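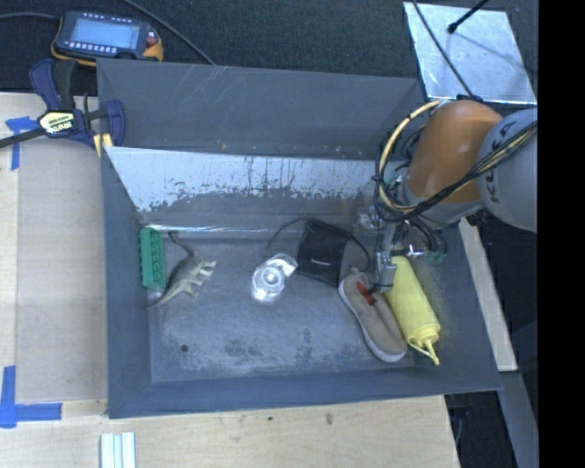 Against the birthday toy pile

My daughter turned seven in September and came home from her party with two bin bags of presents. Most were plastic and most had packaging bigger than the thing inside. By the end of the month a few were in regular use and the rest had gone under the bed.

I don't blame the parents who brought them. I have done the same thing myself, many times, standing in a shop in Relside on the way to a party with the engine more or less still running. You pick up something at the right price for a child you have met twice. You add a card. The other family does the same for yours a few weeks later, and the money goes round in a circle and comes out the other end as clutter.

I think we should stop. I don't mean that children should go without presents from their parents or grandparents, or from the friend who really does know that they like beetles. I mean the whole-class party, where 24 children are invited and 24 parcels are expected. It costs a family with two children more than £200 a year in our case, and I went back through the bank statements to check. For some households in Vemdale that is a serious sum, and I know of children who have been kept at home with a made-up cold so that their parents didn't have to find it.

The usual answer is that children love opening things. They do. But watch a child get through a large heap of parcels. The first few are looked at properly. After that it is mostly tearing, and an adult with a pen trying to write down who gave what so that the thank-you notes can be done. The notes are another job, and it's usually the mother who does it.

The other answer is that it would be rude to turn up with nothing. This is the real problem, and it can be fixed only by the person sending the invitation. "No presents, please" does not work if it is said once in small print, as half the guests will think it is politeness and bring something anyway, and the other half will feel awful. It has to be said plainly, and preferably by several families in the same class at the same time.

At our last school in Tadard they had a custom I thought was odd when we arrived. Each child brought a card with a pound or two in it, no more, and the birthday child bought one thing they wanted. One boy saved his for a proper torch and took it everywhere. I have also heard of parties where every guest brings a book they have finished with and takes a different one home, though I'd be wary of that with younger ones -- somebody always wants their own book back.

There is an argument from the shops, too. The toy shop on Agyeman Road closed last winter and people were sorry, me included. But what kept it going in its good years was model kits and decent paints, bought by people who wanted them. The party trade had moved to the supermarket long before.

We are doing ours differently next year. The invitation will say no presents in the first line, in large letters, and my daughter has agreed to this on condition that there is a bigger cake.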